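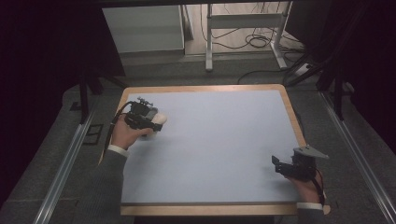 A few of you asked how the back room is going, so settle in, because I have had paint on my elbows for most of winter and I would love to talk about it. The colour was the hard part. I'd been stuck for ages on whether a cool wall would look miserable next to our warm old timber, and then there's that board up top, pale blue-grey with a light tan wooden border running around it, and I thought well, there you go, they get along beautifully.

Aug 14, 2024

For anyone new here (hello!), we're in Hullness, in a weatherboard house that has been added onto by every owner who ever had a free long weekend. The back room is the last of the add-ons. It faces south, gets a bit of thin light in the morning and then sulks until dinner. It had been mustard yellow since well before our time.

I have nothing against mustard, by the way. My mum had a mustard kitchen and I was very happy in it. But it had gone brown near the ceiling and there was a greasy patch at head height behind where somebody's armchair used to be, and I couldn't sit in there without looking at it.

We did get a quote first, to be sensible. It came in at $3197 for walls, ceiling and trim, and I'm sure it was fair, there's a lot of prep in an old room. But we'd just paid for the gutters. So I thanked him very much, put the kettle on and started reading about sugar soap.

Total spend as of this morning is $492, and that includes the good brush, which my partner thinks was a silly amount of money and which I will be leaving to somebody in my will. It holds its edge. I've cut in a whole ceiling with it and only swore at the corner above the door.

Now, colours. I bought five sample pots from Rätsep, the hardware shop behind the bakery, and I painted them straight on the wall over the mustard. Please don't do this. Every single one looked green. I stood there nearly in tears thinking I'd lost the ability to see blue.

The lady at the counter put me right, very kindly. She told me to paint big bits of white card, two coats, leave a white edge around the outside, and carry them from wall to wall through the day. I know lots of you already know this. I didn't, and I'm a grown woman with a mortgage.

So the cards went up with masking tape, and for a week I moved them around before breakfast, after lunch and again with the lamps on. The dog got used to it. My favourite in the shop turned out lilac by lamplight, quite a strong lilac, like the inside of a fancy chocolate box. Off it went to the shed.

The one that stayed put all day is called Drusberg. It's a pale blue with a good deal of grey in it, and on a gloomy afternoon it goes soft and a bit chalky instead of cold. I had it made up in matte. Every lump in these walls shows up in anything shinier, and there are plenty of lumps.

About the timber, since that's what started the whole argument in our house. The skirtings and window frames in there had been painted cream, then white, then cream again, and under it all is a pale honey-coloured wood that nobody had seen in years. My partner wanted fresh white. I wanted to strip it. We went back and forth over many cups of tea.

We agreed I'd strip the one window and we'd live with it for a bit. It took me two weekends, a heat gun borrowed from next door, and more scraping than I'd like to repeat. (If your house is old, please test for lead before you go near it with heat or sandpaper. The kits are cheap. Ours came up clear on that window and we still kept the dog out and wore proper masks.)

And oh, it was worth it! Pale wood, that nice sandy tan, with the first coat of Drusberg beside it. The wood makes the wall look bluer and the wall makes the wood look warmer. My partner walked in with the washing basket, had a good long look, and asked when I was doing the rest of them. I've written that down somewhere.

Somebody asked last time about what to put on the bare wood. I went with a clear water-based finish, low sheen, because the oil one I tried on an offcut turned it quite orange. Orange and blue is lovely on a football jumper but I didn't want to sit in it. Try it on a scrap first, and leave the scrap on the windowsill for a few days.

Things I'd do differently, if you're about to start: wash the walls twice. I washed them once and was very pleased with myself, and then the greasy patch came up through the undercoat like an old friend. I had to let it all dry, sand it back, hit it with a stain blocker and start that section over. Cost me a whole Sunday's worth of cricket on the radio – well, I listened to it, but crossly.

Also, take the door off. I painted around the hinges to save time and I've spent longer picking paint out of the screws than it would have taken to lift the thing off and lean it in the hall. The hinges are brass, which I found out with a toothpick.

And paint the ceiling before you fall in love with the walls. I know, I know. I got excited about Drusberg and did a stretch by the window early so I could look at it, and then I dripped ceiling white down it. It touched up fine in the end. Matte is very forgiving like that, you can dab at it and it just swallows the dab.

Where we're up to: ceiling done, walls have had both coats, one window stripped and finished, the other one half scraped and looking like it has a skin complaint. Skirtings are still cream. I'm hoping to have the lot finished by October, when the visitors start and we need the fold-out bed in there again.

Curtains are the next headache. I've got a length of oatmeal linen from the op shop that might stretch to one window, and a rust-coloured cotton I've loved for years and never had a place for. My sister says rust. My partner says blinds. I'd love to hear from anyone who has put a warm curtain against a cool wall, especially in a south-facing room, and especially if you've got a photo with the lamps on.

To the person who asked whether I'd kept any of the mustard: yes, inside the cupboard. It was in good nick in there and it gives me a little cheer when I go to get the vacuum. Right, the kettle's boiled and there's a skirting board waiting. Thanks for reading all that, you're very patient, and I'll put up the second window when it's fit to be seen.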